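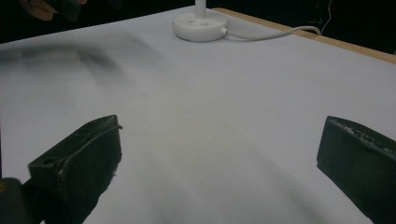
Raluca Bratu
Lead author, Heleden demonstration group

3.2 Collecting the demonstrations

I did most of the demos myself, and I'll admit I loved it! You hold the gripper, you do the task, and the fingers see pretty much what the robot's fingers would see (table, lamp base, cable and all). We kept 319 demos for Bakex, each up to 10 seconds long. My early ones were way too fast, so I threw those out and started over in June. Figure 2 has the white board with both grippers over it, the hand-held one open and the other holding on to a white object by its base. 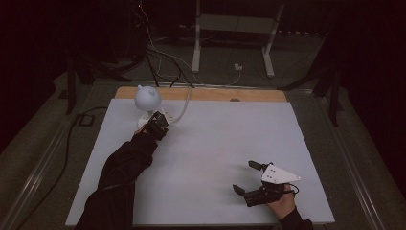
Slowing down helped more than any filtering we tried afterward, and my wrist was a lot happier too. I also stopped regrasping in the middle of a demo, a habit I'd picked up on Masri.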